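Watar cable clip kit, the 12 pack with the base plate
Reviewed after a month on one arm. 4 stars

Bought this in August for the burger cell at our Cordeiro test kitchen. One small arm, one table, and a cable run that kept working itself off the zip ties. The kit is 12 snap clips, two strap anchors, a base plate and a hex key that's too short. Skip the hex key, use your own.

Install took 30 minutes, most of it cleaning old tape goo off the arm. Clips go on with a thumb. Power down first and move every joint by hand to its limit before you close the last two - if the slack is wrong you find out with a fault light in the middle of a run. Ask me how I know.

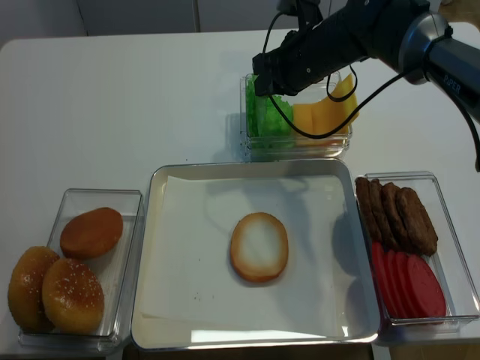

Slack is the whole game with these. Too tight and the wrist joint pulls, too loose and you get loops in the work area. The lettuce and cheese share the small bin at the back of our table, and black cable hanging down in front of the cheese slices is what I watch for now. Anything that low gets re-clipped before the next run. Kit gives you no guide for this, just a drawing of a straight arm wich is no help.

Cleaning: they wipe down ok. Grease gets in the hinge. I pop them off every Monday and brush them out.

Against the Dosar wrap we had before - the wrap looks neater but you have to undo all of it to swap one gripper lead. With clips I open 2 and I'm done. Box says good for 1000 open/close cycles, no idea, haven't broke one yet.

Lost a star for the hex key and the drawing. Ordered a second kit from Bullosari for the spare arm, shipping was slow.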